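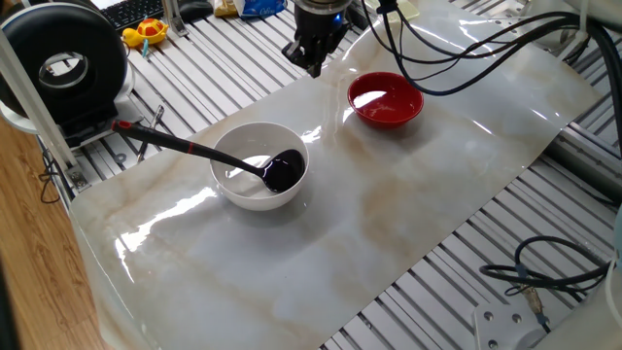 A glossy marble-patterned sheet with beige and tan veining, and a small red bowl.

Printed marble fails first at the repeat. A pattern that starts over every 40 inches puts the same vein on a counter twice, and the eye finds it quickly. Derkholm, which prints decorative film in Brondcombe, moved to a longer repeat in August and now cuts its veining from 7 scanned slabs.

Gloss is the second problem. A high-gloss face shows every ripple in the substrate, so filler has to be sanded flush before the film goes down. Haris Vlachou, who fits kitchens on Kos, runs a raking lamp over each board and marks the low spots in pencil. He works from the center out with a felt squeegee and leaves the edges untrimmed overnight.

Matte film hides more but marks sooner under a dry scouring pad. Cudilwood sells both finishes at the same price.

46 shares | 3 comments

tilde_r: What grit before the film?

Marlow P.: 240, then wipe down twice.

kitchenette: Mine lifted at the sink cutout. Seal that edge.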